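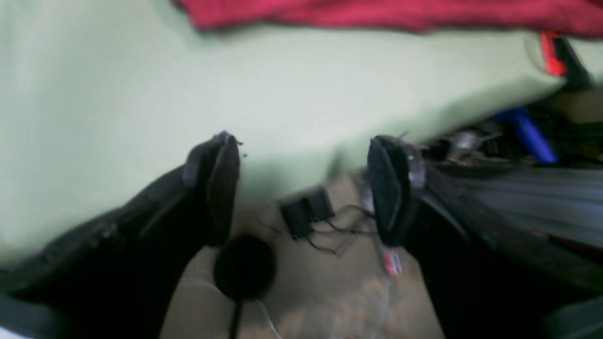 Chibuzor Obi wrote back within the hour to say that I had the wrong end of it, and that the job that changed most when the arms came in was sorting and had very little to do with lifting. He said that if I was going to write about it I should at least get that part right. So this is a second go, with his corrections in it.

Home Posts Work Allotment Archive Contact

I work at the Urkstead site, where returned household goods come in to be sorted, checked and sent on. Some of it goes back to the shops, some to the repair benches at Stadham, and a fair bit to textile or electrical recycling. It arrives in mixed cages. A cage can have bedding, chargers, kitchen things and a lamp in it, all in together, because that is how people return things and how the vans pick them up. I have been here seven years, the last two of them on what is now called the mixed line.

My first post on this said that the gripper arms had taken over the heavy work. What they have taken over is the first pick from the tray, and the first pick was never very heavy. It was boring and it was hard on the hands and wrists, and you had to think about it more than you would expect. You looked at a heap and decided what came out first. If you pulled the wrong thing you brought three others with it, usually by the cable.

Cables are most of the trouble. They were when we did it by hand and they are now. A person feels a lead go tight and stops without thinking about it. The arm has two fingers with soft pads on the ends and it will shut them on the thing it has been told to shut them on, and if there is a wire looped under that thing then the wire comes as well. Cloth is the other difficulty. A sheet hides whatever is under it, and it has no particular shape from one minute to the next. Put cloth and cables on the same surface and you have the worst of both.

So the work has moved. We used to have six people standing at the trays on each shift. Now we have two people laying out, one at the screens and one walking between the cells. The other two posts went to inspection at the far end, where there had never been enough people anyway. I want to be fair about this as there was a lot of worry in the canteen at the time. Nobody on my shift lost their job. Two people did leave, one for Pekstead and one to go back to driving, and they weren't replaced. You can call that what you like. I know what the people on the night shift call it.

Laying out is the post I have now. You tip the cage on to the surface and spread things enough that the arm has a chance, and then you step back behind the line and press the green button. The skill is in how much to spread. If you lay everything out in neat rows you might as well have sorted it yourself, and the supervisor will tell you so. If you leave it as it fell, the arm stops and asks for help, and then the person at the screens has to deal with it, and they will tell you so as well, less politely. After a few weeks you get a feel for it. I could not write down the rule. Chibuzor tried to write it down for the new starters and got two pages in before he gave up and wrote "watch somebody for a morning".

The screens are the post people argue about. You sit in a small room with four monitors and you see what the arms see. When one stops, its picture comes up large and you tell it what to do, either by marking the thing you want picked or by taking hold of a controller and moving it yourself. The pictures are poor while the arm is moving and fine once it has stopped. People who are good at it are often not the people who were good at the trays, and that has caused some bad feeling. There was a man who had been the quickest on the line for years and he could not get on with the screens at all. He said it was like trying to do up your shoes with a litter picker. He is on inspection now and says he prefers it, and I believe him on some days more than others.

The numbers. I asked for these and was told I could use them. In the old days a full tray shift at Urkstead got through 400 items on a decent day for each pair of hands. When the arms first went in they managed 300, and they needed so much help that it hardly seemed worth having them switched on. They are past that now. In the best week so far one cell did 3729 items, and somebody printed it out and put it on the noticeboard, where it stayed until the fire drill notice went over it. I don't think it has beaten that since. What the printout did not say was how many of those had been helped along by a person at the screens. I asked about that too and was told it was being looked at.

My own view is that the number should be there. If the machine stops and a person sorts it out from a chair, a person did that pick. It matters for how the work gets planned. If you believe the cell did the lot by itself then the next thing you do is take away the person in the chair, and by teatime you have four arms all stopped with their fingers open, waiting. This has already happened once, during the holidays, and it took the whole of the following morning to clear.

Chibuzor does not agree with me completely. He says the help is meant to go down over time, as the picks we do at the screens are kept and used to improve the thing, and that if you make a target out of the help figure people will avoid helping. I can see that. He has also been to Stadham, where they have had a similar set-up for longer, and he says the help there did come down, though they get cleaner cages than we do. They don't get bedding.

What it has changed for the body is easier to say. My wrists are better. I used to wear a support on the right one every shift and I have not had it on since the spring. My eyes are worse, or at any rate more tired, on the days when I cover the screens. We get ten minutes away from the monitors in every hour on paper. In practice you take it if there is somebody to sit in, and there is not always somebody. I have brought this up and it is on the list.

It is quieter as well. I mean the people. At the trays you stood shoulder to shoulder and talked all day, and a good deal of what I know about the job I learned from that, along with a lot about other people's kitchens and divorces. Laying out, there are two of us and we are a fair distance apart, with the arms going in between. You can't really talk over them. It isn't that they are loud, more that you keep an eye on them and lose your thread. The screens room has one chair. I notice that people stay in the canteen right to the end of break now, and they didn't always.

The company that looks after the arms is called Collet. They come out when something is wrong and they are decent enough. The woman who usually comes asks us what has been going wrong before she opens her laptop, and writes it down, and twice now something we said has led to a change. One was the pads. The old ones went shiny and things slid out of them. The other was the height the arm waits at between picks, which used to be right in the way when you leaned over to lay out. It took them five months to change the height. It is a setting. But they did change it.

What I would like, and I have said this at the meeting so I am not telling tales, is some training that goes both ways. At the moment you are a layer-out or you are a screens person. If you have only ever laid out, you don't know what a bad layout looks like from the arm's side, with a sheet across half of it and the leads running off underneath. If you have only done screens, you think everybody out there is careless. I did a week of each and it made me better at both. It would cost a few slow days. In September there is supposed to be a new rota and I am told this might be in it.

People outside ask me whether I am worried about the job going altogether. I don't have a good answer. I think the cages will stay mixed as long as people are people, and I think mixed cages need somebody near them. How many somebodies is another matter, and it won't be me who decides. I would sooner have the wrists than not. I would also sooner have the two people back who left.

Chibuzor has asked me to add that the repair benches take walk-ins for anyone on site with a broken charger or lamp, and that you should wrap the lead up and put a band round it before you bring it over. He has the bands in his drawer.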